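Category: Workplace Automation
2 min read

I've been reading the new draft guidance on two-arm robot assembly, and I have to say I like it! Myrto Tzavaras and her group at Tinard put it out for comment in July, and it runs to 76 pages (I read it on the train to Hallport, so forgive the coffee stains on my notes).

The big change is in how you're supposed to handle long parts. One arm steadies, the other moves, and you write down which is which before anything gets switched on. There's also a whole chapter on cables – where they run, how much slack they get, and who checks them at the start of a shift.

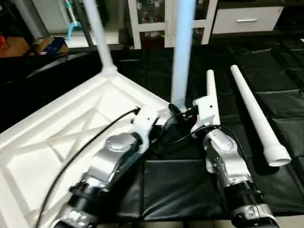
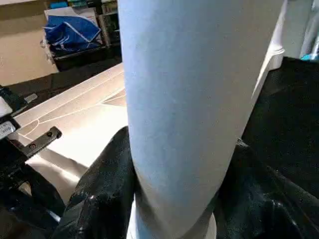

Getting a grip on the long white parts, and working with two arms.

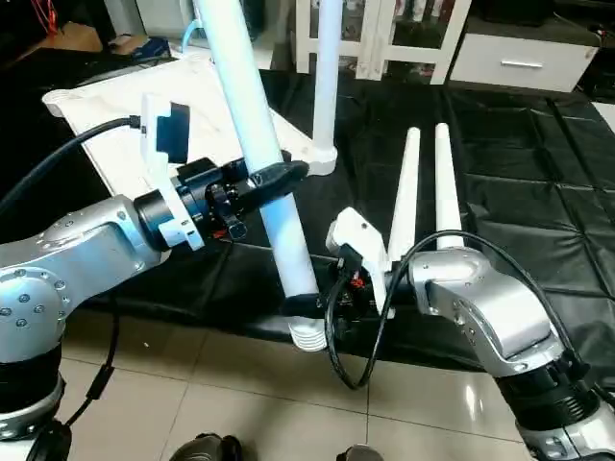
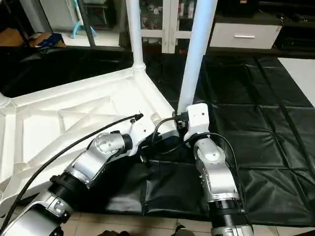
Eustaquio Medrano, who runs assembly trials at Ernusar, told me the cable chapter was overdue. "We had our own rules taped to a cabinet," he said. "I'd much rather point new people at something everyone shares." He's less keen on the paperwork, and I'm with him there. Three sign-offs for swapping a gripper pad seems like a lot!

The group has had 290 comments so far, and Marwa Helmy is sorting through them. She tells me the sign-off rule is the one people grumble about most, so it may get trimmed to two. The floor mat section is staying as it is. A second draft is due once she's done, and I'll post the changes when I get my hands on it.

Filed under: Robots, Standards, Shop Floor
Contact us | © Gape | Back to top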